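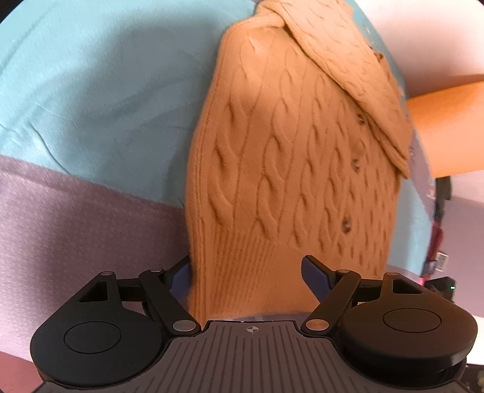

OPINION | HOME & CLOTHING

Keep fewer sweaters and wash them less

By Benvinda Louro

Every January the stores mark down their knitwear, and every January people I know buy three more sweaters to put on top of the ones they already have. I used to do it too. Last winter I paid 60 dollars for a pullover at Prasell, wore it twice and gave it away with the tag still in my desk drawer.

My view is that most households own too much knitwear and look after it badly. We wash it like T-shirts. A sweater worn over a shirt can go weeks between washes if it gets aired for a night – a chair by a window will do. Washing wears down the yarn, and the dryer is worse.
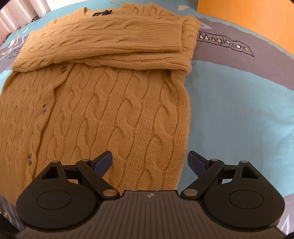 Storage matters as well. Heavy knits should be folded. A hanger pulls the shoulders out of shape, and I have never managed to get them back. My mother kept hers in a chest at the foot of the bed and wore one gray cardigan for 42 years, with new buttons twice.

Some readers will say a cheap sweater isn't worth the trouble. I think that gets the order wrong. People stop taking care of things when they know a replacement costs less than lunch, and then the replacement gets the same treatment.

A repair stall at the Hamel market charges me 3 dollars to close a small hole. The line is usually short. I would like to see it longer, and I would like the sale racks to stay full past February.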